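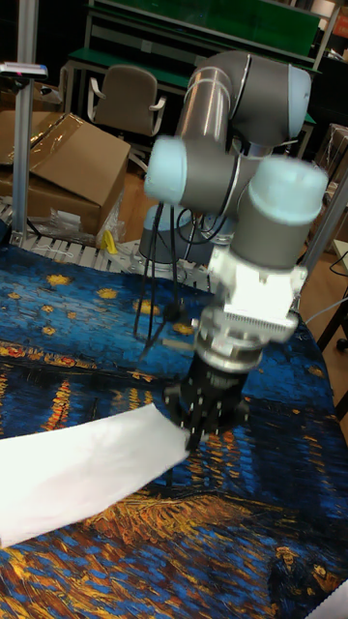 How does a pattern get onto cloth?

Have a look at whatever you're wearing. Any stripes? Dinosaurs? A pineapple in sunglasses? I've got a tea towel with parrots all over it, and when I was little I thought somebody had sat down with a tiny brush and painted every single one (I felt very sorry for that person!).

People do paint cloth by hand sometimes, but mostly they print it, and there are a few ways to go about it.

Stamping it on

If you've ever made potato prints, you already know the oldest way. You carve a shape into a block of wood, press it into dye, and thump it down on the cloth. Then you move it along and thump again. The tricky bit is lining up the edges. My first try was a row of fish, and by the end they were swimming uphill.

Each colour needs its own block, so a flower with red petals, green leaves and a yellow middle needs three. That's a lot of thumping.

Pushing it through a screen

A screen is a very fine mesh stretched tight over a frame, a bit like a flyscreen but with much smaller holes. You block up the holes where you don't want any colour. Then you lay the screen on the cloth and drag thick, gloopy ink across it with a rubber blade called a squeegee. (Yes, that's the real word. Say it out loud, it's great.)

I had a go at this at a workshop in Ganstead last January. The long table there could hold a piece of cloth 300 centimetres long, and I still managed to get ink on my elbow and one sock.

Squirting it from a printer

What about something with heaps of colours, like a swirly night sky in the style of a famous painting? You'd need an awful lot of blocks for that! A digital fabric printer is handy here. It works a lot like a paper printer, spraying teeny dots of ink while the cloth rolls past underneath. Blue dots beside yellow dots can look green from where you're standing, so a few inks can make loads of colours.

Why doesn't it wash off?

Some of it would, if you stopped there. Lots of printed cloth gets heated or steamed afterwards, which helps the colour grab hold of the threads. Then it's rinsed to get rid of the leftovers. That's also why a grown-up might wash a new red T-shirt by itself. Ask me how I ended up with pink pyjamas.

We use cookies to help our pages work properly. By continuing to browse, you agree to our use of cookies. Accept | Find out more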